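Robotics and Automation » Manipulation
Print this article | E-mail this article
Search this journal Go

4.2 Language-conditioned pushing on the real arm

We now report the results on the physical platform. The policy receives one camera image and one written instruction, and it gives a planar displacement for the tip of the arm at each control step. The height of the tip is fixed during an episode, so the only possible contact with the blocks is pushing. We trained on 757 demonstrations, all of them collected in our laboratory by two operators. The instructions were written afterward by a third person, Mabli Griffiths, who watched the recordings without knowing which goal the operator had been given.

We compare three policies. Lurine is our full method, with the relabeled instructions and the contact loss from Section 3. Phetsri uses the same network but is trained without the contact loss. Jestton is the baseline, which receives the goal as a pair of coordinates and does not read text at all. Each policy was evaluated on the same set of starting arrangements, and the blocks were put back by hand using a printed overlay.

Lurine completed 79 percent of the instructions. Most of its failures belong to one type. When several blocks touch each other, a push on one of them also moves its neighbors, and the policy then has to correct an error that it made itself. Phetsri shows the same problem more strongly, and it often continues to push after the named block has already left the contact.

For this reason we separate the results by how crowded the start is. Figure 6 gives a view of the workspace with a group of blocks near one corner of the board and two cylinders standing apart from it.
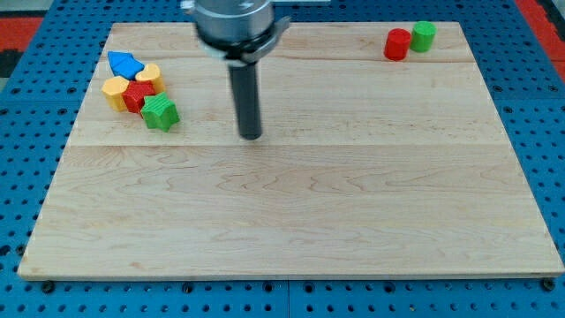 Figure 6. Workspace with the rod-shaped end effector over the board. Six blocks are clustered at the left; a red and a green cylinder are at the upper right.

In the crowded condition the success of Lurine decreased by 13 points compared with the separated condition, while that of Phetsri decreased by 20 points. We consider that the contact loss is responsible for this difference, although we did not test it with other block sets. Instructions which name both color and shape were easier than those which name only the shape, in particular when two stars of different color were present. The effect of the wording is discussed in Section 4.3.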